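Reading time: 1 minute

Volico has changed the way it looks after the simulated tabletop cell at its Prustcombe office, after joint offsets in the arm model were found to have drifted from the values on file.

The cell places a Franka Emika arm beside a dining table in a furnished room. Humaira Talpur, who maintains the model, said the fault was traced to a calibration file last edited in January. The base mount and wrist transforms have been re-entered by hand.
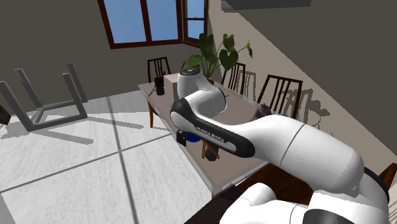
Each release will now be checked against nine fixed poses, with the physics step held constant. A full check runs to 2000 cycles and takes roughly 10 minutes. Any joint error above the set limit blocks the release.

Noman Mohmand will keep the log. The same procedure is to be applied to the Kereama cell once its gripper model has been replaced.

We use cookies to improve this site. Accept | Manage settings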